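Robot Learning in Practice, Drutmont
Handout 6: Teaching by demonstration, and what to doubt about it
Notes revised February 4, 2026

Read before the lab. Bring the sheet with you, the questions at the end will be collected.

6.1 What is being claimed

The pitch goes like this. Writing code for every motion is slow and breaks easily, so let a person do the task, record it, and train a policy on the recordings. The Pledgate report, which you have in the reader, says 400 demonstrations of a tabletop task are "sufficient." Ask sufficient for what. The report tests on the same table and under the same lights, with the same box. I would call that a memory test until somebody shows me otherwise.

Our material for this unit is the Clurkden set: 1,607 recordings of small tabletop jobs with boxes, lids and loose parts. The operator wears gloves and has a VR controller with each hand. There is a head view and there are views from hand-held gripper tools.

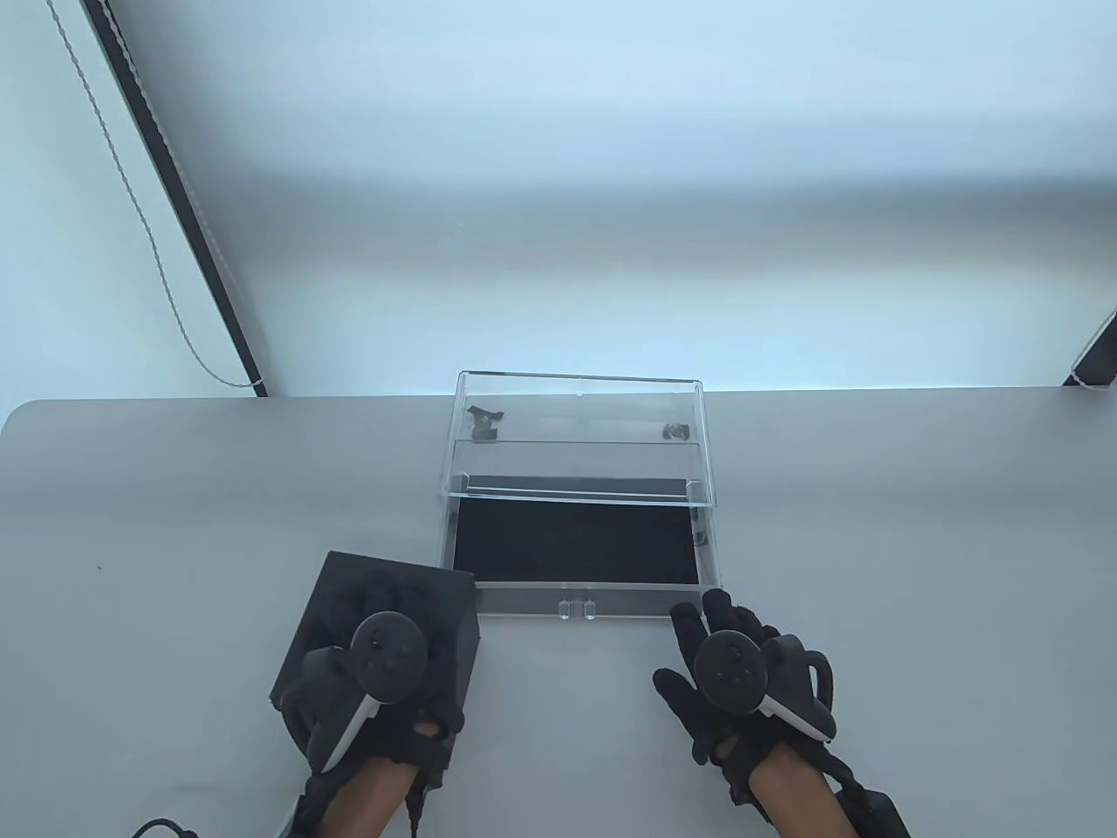
6.2 By hand or by remote control

Keep these apart in your head, because papers like to blur them.

Remote control (teleoperation): the person drives the real robot. Whatever gets recorded is at least something the robot's own joints did. The price is speed. People driving an arm are slow and jerky, they pause to think, and a policy will copy the pauses.

By hand: the person does the job directly, or with a hand-held tool, and the motion is mapped to the robot later. It is faster and smoother and people get tired less quickly. But the mapping is where the trouble hides. A human wrist will do things our arm cannot, and five fingers give you grips that a two-jaw gripper has no answer for.

When a paper says "we collected demonstrations," find out which kind before you read any further. If you can't find out, write that down as your first criticism.

6.3 What the sensors miss

Take clear acrylic. To a person a transparent box is just a box. To a depth camera it can be a hole with bright edges. Color images do better, but rims and corners throw highlights that move when the camera moves, and a small model may well learn the highlight and lose the wall. Clear parts inside a clear box are worse again.

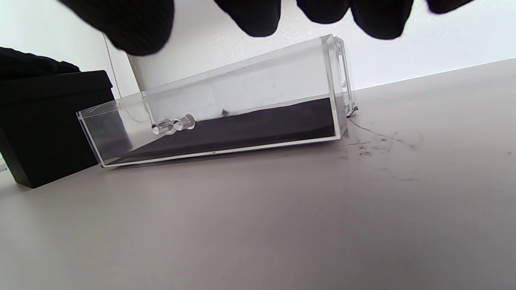
Touch is the other gap. When you set a part down you feel it land. Joint positions and video don't hold that, and controller positions don't either. People answer that the policy can infer contact from the picture. Maybe it can, in some tasks. I have not seen it done well where the hand covers the part at the moment of contact, and that moment is the one we care about.

Dirt and stray bits belong here too. They are in the images and have nothing to do with the task, and the model has no way of knowing that.

6.4 Two hands, one label

Lids are a favorite task because they look easy. Each hand has its own job: one may hold a lid at an angle while the other steadies the base. The label in the file will often be a single line, such as "handle black box." Which hand matters? Does the tilt of the lid matter, or was it just comfortable? A loose heap of wooden numerals in the next box over could be part of the job or could be leftovers.

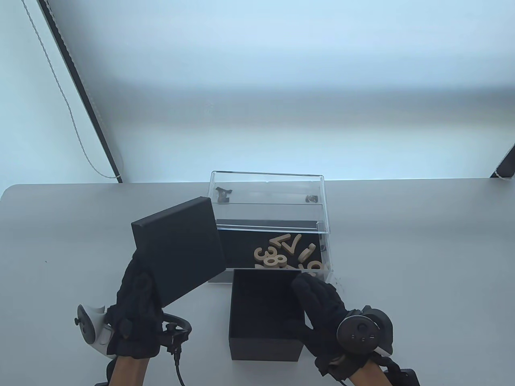
The Pillai method tries to fix this by cutting each recording into short stages and labeling each stage by hand. Last November we tried it on 156 recordings. Our 2 labelers put the stage boundaries in different places often enough that I stopped trusting the stages. The authors report high agreement. They also trained their labelers together in one room, and mention it only in the appendix.

6.5 Frames with nothing in them

A camera on a hand tool goes wherever the hand goes. Some of what it brings back is blurred gray fabric and glare, with no hand, no gripper and no object. Those frames still get a time stamp, and in most pipelines they still get an action attached. Check whether your loader drops them. Then check what else it drops with them, since a crude blur filter also throws out fast motion. 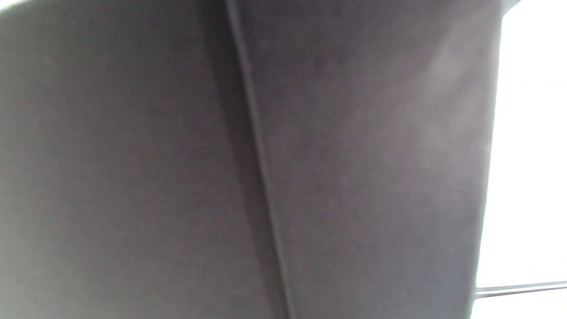 6.6 Questions to hand in

1. Pick one recording. Say what the task is using only the video, then open the label. Where do you disagree?

2. Name one motion in it that our arm could not repeat. Explain which joint or grip is the problem.

3. The Pledgate report gives one success rate. Describe a test that would make you believe it, and one result that would make you drop it.

4. Would more demonstrations fix the problem in 6.3? A yes needs a reason. So does a no.

One page in total. Sketches are fine.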